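The Case for Folding the Denim Last
Home & Habits
2024-06-25

Manee Yimyam folds on the bed. Always has. Not the dining table, not the top of the dryer, the bed — blanket pulled flat, everything dumped at the foot end, radio on. She ran the linen room at the Prasertsri, a guesthouse with more stairs than sense, and she has opinions.

First one: you own too many T-shirts. Second one: you fold them too early.

I had asked her over to look at my closet, which I share with a suitcase and a vacuum. She looked for maybe a minute. Then she took everything out. All of it. Shirts, sweaters, the good coat, 3 belts I don't remember buying. "Now we can start," she said, and sat down.

Her system, as far as I could write it down while holding a stack of towels. Thin things go first, while you still have patience. Tees, pajamas, pillowcases. Knitwear second, never on a hanger, sleeves in and then in half. Denim comes at the end. Jeans, skirts, overshirts, jackets, all of it heavy and stubborn, and it goes on the bottom shelf anyway so why have it sitting around on the shelf while you're still moving things.

Jeans are easy. Leg over leg, thirds, done. It's the jackets that people give up on. Too stiff to roll, too bulky for a drawer, and they slide off the cheap hangers. I own a set of those, Adurow, slim ones, $80 for the full closet kit back in March. She picked one up, bent it with two fingers and put it back down without a word.

So, the jacket. Lay it out on something with a bit of grip. A blanket is better than a sheet, wool or flannel is best, a slick comforter is hopeless. Button it at least halfway or the front will wander. Smooth the body with the flat of your hand from the collar down, and dont rush the shoulders. Then the sleeves, one at a time, straight across the back, and look at the cuffs before you fold them under.

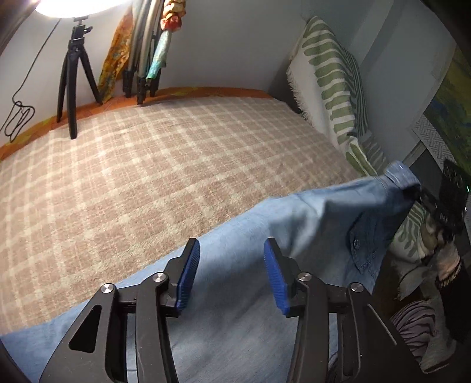
Pocket flaps are her other thing. Button them. A flap left open gets folded into a crease, and a crease in denim stays there until the next wash, sometimes longer. Same for collars. She runs a thumb along each seam as she goes and the whole business takes her less time than it takes me to find the matching sock.

Then up from the hem, 2 folds, and you have a brick that stands on its own. Hers stood. Mine leaned a little.

Where it goes is up to you. She likes an open shelf. I ended up with a Trevar bin under the bed, canvas, with a lid, and the heavy stuff lives in it now. The Zandirau catalog has a cedar version for $402 and I did look at it for longer then I should have. Manee uses a fruit crate.

We stopped for noodles at one. The closet was half full and the door closed by itself, first time in years. The belts are still on the chair.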